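What the simulated street cannot promise

For many years I tested machines for a living, and I still read the sales pages of robot companies the way other people read recipes. This month I was given a trial account for the Torent package from Destden, which is sold to small firms that want to send delivery robots on sidewalks. You rent a city inside the computer, you put your robot in it, and at the end you receive a report with a score. My opinion is that the product is good and that the score should be taken away.

I begin with the good part. In my old job at Pinheiro, a street test meant a van, a permit and a morning of cold feet. In Torent I started the same kind of test from my kitchen. The city has old brick corners and glass towers, crosswalks with worn paint, bollards at the curb, people walking on their own business. I ran 338 trips in it and did not need to ask permission from any city hall. For a firm with three engineers, this is worth the price. 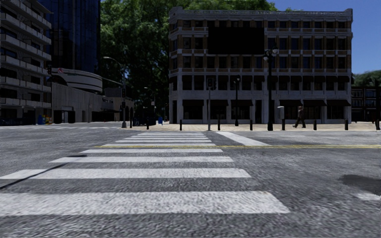
Can a robot that has passed every trip in the simulator be trusted on a real crossing?

It can be trusted to make fewer simple mistakes, and it should still cross with a person beside it until it has done so many times on the real street.

I say this because of how the score is built. Torent gives up to 90 points for what it calls safe progress and the last ten for comfort. A robot that stops at the curb and waits too long loses points. A robot that goes quickly and touches nothing wins them. In my trips the best marks came when I set the robot to be a little impatient. I understand why a company would like that number, because a fast robot looks good on a colour chart. But the person who must step aside for it does not appear anywhere in the report.

There is also the matter of the walkers. In the simulator they keep their line and their speed. I changed the settings for 16 of my trips to make them less regular, and they became only slower or faster. None of them dropped a glove and turned back. None of them bent to talk to a child. Where I live, in February, people walk in the middle of the sidewalk because the edges are ice, and they don't look up. I could not find a setting for this, and the help pages are silent on it.

The sidewalk itself is better made than I expected. There are joints between the slabs, there is shade from the buildings, and the things which normally stand in the way of a small robot are standing in the way. I spent most of one evening on straight pieces like this one, moving the start point back and trying again.

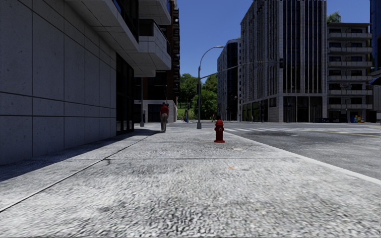
Leonilde Caldeira wrote to me after reading my first draft that I am asking too much from a tool. A simulator, in her view, is a place to fail cheaply, and the people who buy it know very well that winter is missing. If the score makes them come back and try one more time, then the score has done its work.

I agree with her on the first half. Failing cheaply is the whole value of the thing, and I would defend it in front of any manager. But I have sat in the meetings where the report is shown, and the people in those meetings have not run one trip. They see a number and they ask when the robots can go out. At Trilalport, the last place I worked, we had a similar number and it travelled from our desk to a brochure in less than 20 days. After that we could not explain it to anybody.

So I would ask Destden for a small change. Keep the city and the trips, and keep the recordings, which are clear and easy to search. In place of the score, print a list of what was not tested: ice, darkness, a dog on a long leash, a person who changes their mind. It would be a less pleasant page to show to a client. I would pay the same price for it, and I would read it first.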